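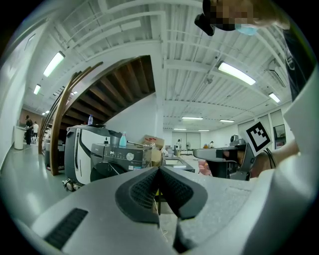 Two grippers, one long evening

I promised a proper update on the grippers back in September, and a few of you have been kind enough to write and ask whether I'd given up. I haven't! Life got in the way, then the second gripper got in the way, and then I spent far too long fussing over the fingers. So put the kettle on, because I've got a lot saved up and I was never any good at keeping these short.

For anyone new, the project goes by the name Muvitz (there's no story behind the name, I just liked how it sounded) and it's a pair of hand-held grippers. You hold one, or somebody else holds the other, you do a small household job with it, and a camera on the tool records what it sees. Later on, those recordings are meant to teach a cheap little robot arm to do the same job by itself. The arm is still in pieces on my dining table under a dish towel. The grippers, though, are in very good shape, and I've been carrying them down to Trultunska, our shared workshop, every chance I get.

I do love working there. It's a big long room with that curved wooden staircase sweeping down into it, and I still look up at the slats underneath every time I come in, like a tourist. At home I've got one lamp and a wobbly chair. At the workshop I've got more ceiling lights than I know what to do with, a long table, and people wandering past who know things I don't. You can lose an hour there to a conversation about glue and go home happy.

The soft fingers

Most of the winter went into these. They're black, they're soft, and they meet in a V, with a mesh-like face on the inside and a thicker smooth rim around the outside. My first ones had no rim to speak of, and they folded over sideways whenever I picked up anything heavier than a sock. I blamed the material for weeks. I bought different material. I read a great many forum threads late at night, and bought different material again – and then Salma Belkadi picked one up off the table, squeezed it, and asked why the edge was so thin. That was the whole problem. I'd had the drawing open in front of me the entire time.

With the thicker rim they bend inward around whatever you're holding and stay put from side to side. I tested the new pair on a mug, a rolled-up towel, a spatula and a rather soft pear, and the pear was the one that pleased me. I count 354 test squeezes in my notebook, and neither finger has split so far. (I did them over several evenings with the radio on, and I'd recommend it as a hobby to nobody except perhaps people who already like knitting.)

If you're making your own, print them slowly. Mine take 11 hours for the pair, and when I tried to hurry that along the mesh came out stringy and I had to throw the lot away.

Housings and markers

The gray housing has been through plenty of changes too. The ribbed vent is there to let the electronics breathe, and I set the slats at an angle along the curve after my straight ones kept sagging in the print. It looks rather smart now, I think, though I'm hardly neutral. The screws came from Graduswood, a small supplier I've been using for my bookshelf projects, and I bought a bag of 138 when I needed 20. I'll be finding those in my coat pockets for years.

The black-and-white square marker gave me more trouble than I expected. It has to stand upright and stay flat, so the software can work out where one gripper is when the other one is looking at it. My first was printed on glossy paper and under bright lights the shine wiped out part of the pattern. Plain matte paper on a stiff backing fixed it in an afternoon. I'd also stuck it on a tiny bit crooked, and the numbers drifted in a way that had me hunting through the code for days before I thought to get a ruler out.

The software side I've named Tu, as in "tu, please behave." It lines up the recordings from the two grippers so that they agree on what time it is. It mostly does. Every so often one runs ahead of the other by a hair, and then the two hands seem to pass a cup through each other, and I have to go back and start that recording over.

What's next

I want lighter grips, first of all. After an hour my wrist knows all about it, and Salma says the same. I'd also like a better way of managing the cable, and I have a half-finished clip design that I'll share once it stops popping off. After that I really will have to lift up the dish towel and face the arm.

If you've had any luck with soft fingers that are quicker to print, do leave me a comment. I read them all, even when it takes me a while to answer.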